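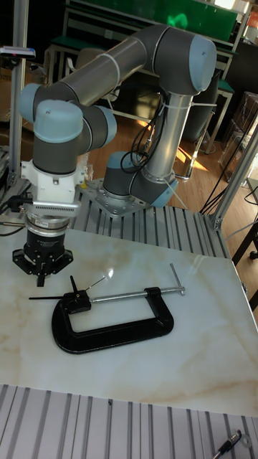
Hui-mei Ng wanted to know, before reading any further, whether anyone had tried turning the gripper off and on again. Yes. Four times. It is in the log.

Ticket: Steron gripper stalls or drops on C-clamp pick
Status: Open, then closed, then open
Owner: Adebayo Yusuf
Priority: Medium (was High until the coffee machine broke)

Summary

We are comparing two grippers on the same arm, the Steron and the Drollo, using the same controller and the same set of awkward hand tools. The Steron has done well on everything with flat sides. The black C-clamp is another matter. It lies flat on the marble-pattern top, the fingers come down over it, they close, and then one of three things happens: a clean lift, a slow slide back to the table, or a stall fault with the fingers a hair short of touching anything. The Drollo gets a turn on the clamp once we trust our own numbers.

What I expected: 24 picks, 24 lifts, home for tea.
What I got: 24 picks, 8 lifts, a lot of notes.

Log, first session

09:10. Power cycle. No change.
09:25. Power cycle, longer wait, sterner expression. No change.
09:40. Checked the connector at the tool mount. Seated properly. Unplugged it and plugged it back in anyway so that I could say I had.
10:05. Raised the approach height. The stall fault went away for three picks and came back on the fourth, which I took personally.
10:30. Swapped the grasp point from the curved back of the clamp to the screw rod. Better lift, dreadful balance. The T-handle end swings down and the whole thing turns round the rod like a pub sign.
11:15. Back to the curved part. Slid out twice. The casting is smooth and so, I am sorry to say, are the fingers.

Reply from Hui-mei Ng
Which grip force setting? The Notitz controller shows a percentage on the main page and a raw value on the settings page, and they don't agree with each other after a reboot.

Reply from Adebayo
Main page says 80 per cent. Settings page says 500. I had assumed these were the same opinion expressed in two ways.

Reply from Hui-mei Ng
They are not. 500 is the factory value. Your 80 per cent is what you asked for before the power cycle. It remembers the label and forgets the number. Abubakar had this on the old arm and wrote it up somewhere, possibly on a whiteboard.

Log, second session

13:30. Set force on the settings page, ignored the main page altogether. Did not reboot. Did not so much as lean on the switch.
13:50. Eight picks on the curved part, eight lifts. No sliding.
14:10. Tried the rod again for completeness. Still a pub sign.
14:25. Stall fault on the next pick. Closed the ticket at 14:20, so this was well timed. Reopened.

Reply from Hui-mei Ng
Does the stall always come at the same finger opening?

Reply from Adebayo
Near enough. Went back through the fault list and every one of them is with the fingers nearly at the width of the clamp but not on it. I think it thinks it has arrived.

Reply from Hui-mei Ng
Then look at the object width in the pick recipe. If somebody measured the clamp across a different bit, the gripper reaches that width, feels nothing, and sulks.

Log, third session

15:05. Recipe width was taken across the jaw end. I know this because the note beside it says "jaw end" and is signed by me.
15:20. Measured across the part we are in fact gripping. New width is smaller. Saved the recipe, then opened it again to see that it had saved. It had.
15:30. Eight picks, eight lifts, no stall.
15:55. Rebooted on purpose. Force went back to 500 and the main page went on saying 80 per cent with a straight face. So that fault is real, repeatable, and belongs to the controller and not the gripper.

Where we are

The width fault was mine and is fixed. The force fault goes to Notitz support with the two screens copied in. Until they answer, anyone running the comparison should type the force in on the settings page after every restart and write the value on the run sheet. Please don't go by the main page.

The first session's results for the clamp are struck out for the Steron. The flat-sided tools were run before any power cycle, so I am leaving those in unless someone objects with evidence.

Still to do
Repeat the full 24 on the clamp, curved part only.
Fit the Drollo and measure the width again with its own fingers, by someone other than me.
Find Abubakar's whiteboard.

Reply from Hui-mei Ng
The whiteboard was wiped in September. He says he remembers most of it. I have asked him to put it in this ticket.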